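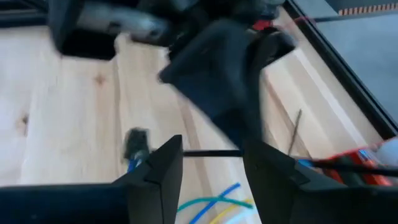 Ticket: Planner aborts final approach with "goal in collision" when goal is plainly not in collision
Project: Luangrath (two-arm cable handling)
Component: Plarkow planner, Niro perception node
Reported by: Skakinon integration
Priority: was Low, then High, now Medium
Status: Resolved, with one leftover

Initial report

Since the April update the left arm plans its way happily to the pre-grasp pose, thinks about it, and refuses to go down. The log says:

plarkow: goal state invalid (collision: gripper_left / scene_map)
plarkow: replanning
plarkow: goal state invalid (collision: gripper_left / scene_map)

This repeats until the retry limit, at which point the task layer reports success. That second part has its own ticket, and I have feelings about it.

It's intermittent. Out of 200 scripted approaches overnight we had 13 aborts, bunched together, with long stretches of perfect behaviour in between. Same start pose, same target, same config file. Joint tracking is fine and the controller never complains. The arm would do it if somebody upstream let it.

Update 1

Reply from planner support was to check that the collision padding isn't too large. I checked. It isn't. I then set it to zero, which I would not recommend to anyone fond of their grippers, and the aborts carried on as before. Padding is back where it was.

Also suggested: restart the planner. Done. Also suggested: restart the machine. Done. It is now a very well rested machine.

Update 2

Dumped the scene map at each abort. In every one there is a small clump of occupied cells floating in free space just above the table, on the camera side of the goal. In the good runs the clump is missing. So the planner is telling the truth about what it has been given, and I owe it a small apology. Reassigning to Niro.

The clump isn't noise in the ordinary sense. Its height is consistent and its shape is roughly that of a gripper finger. My guess is that the robot is failing to filter itself out of its own depth data and then declining to drive into its own hand.

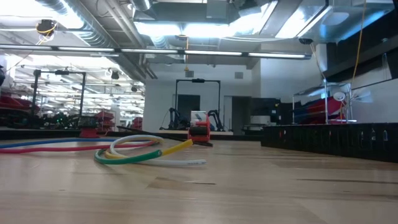 The self-filter works by taking the joint state nearest to each depth image, posing the arm model with it and deleting whatever falls inside. If the joint state is stale, the model gets posed where the arm was a moment ago, and whatever sticks out on the other side stays in the map as an obstacle. At low speed you get away with it. Coming into pre-grasp quickly, you don't.

Measured the gap between image stamp and matched joint stamp. Mostly it's a few milliseconds. In the bad runs it climbs to 270 ms and sits there until the arm has stopped. At our approach speed that is plenty of hand to leave lying about.

Update 3

Niro support asked whether the clocks were synchronised. They are. They asked again in different words. They still are. Output of the sync check is attached to the ticket twice, once for each question.

What did change in the April update is the matching queue. The old one dropped joint states when it filled up. The new one keeps the oldest and drops the newest, on the grounds (release note, in full) of "improved reliability". When the depth stream hiccups, the queue fills, and from then on each image is paired with history. It only clears when the arm is still long enough for the idle reset to fire. That explains the bunching.

Reproduced on the bench by pausing the depth stream by hand while replaying a recording. Clump appears every time. The recording has been sent to Niro.

Update 4

Things tried, so that the next person needn't:

Making the queue longer. Worse. It now remembers more.
Making the queue very short. Better, then the node falls over at startup.
Inflating the self-filter model. The clump goes, and so does anything real that's near the fingers. The planner became fearless. Reverted.
Dropping the depth stream to 30 frames a second. Fewer hiccups, but they still happen.
Setting drop_policy to newest_wins. Not in the documentation. Found it in the source, spelled two different ways, and only one of them is read.

With newest_wins set (underscore, plural "wins") the stamp gap stays small through every pause I could inflict on it. I repeated the full overnight set with the idle reset turned off, to be unkind, and got no aborts. 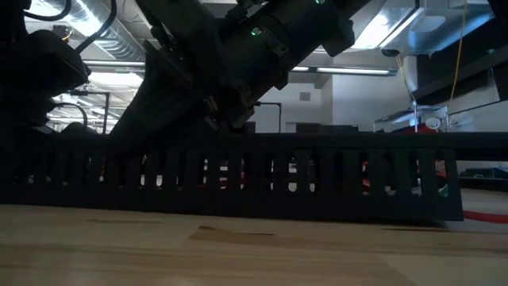 Side camera: gripper pointing down just above the drag chain.

Leftover: the slotted side of the chain still comes out patchy in the map. Depth goes through some of the slots and not others, so the planner sees a row of posts with inviting gaps. No arm has tried to go through one yet. For now I've put a solid box in the static scene file covering the full length of the chain, with a comment asking people not to remove it. If anyone moves the chain, they need to move the box as well.

Resolution

Config change merged on the Luangrath branch: drop_policy set to newest_wins, padding and self-filter at their original values. Niro support have agreed that the default will go back to the old behaviour in a future release, release not specified. Please leave our override in until then.

Added a warning in our launch file if the stamp gap goes over the limit, so next time it will complain in the log before it complains at the arm.

Drag chain map issue split off to its own ticket, linked. Closing this one.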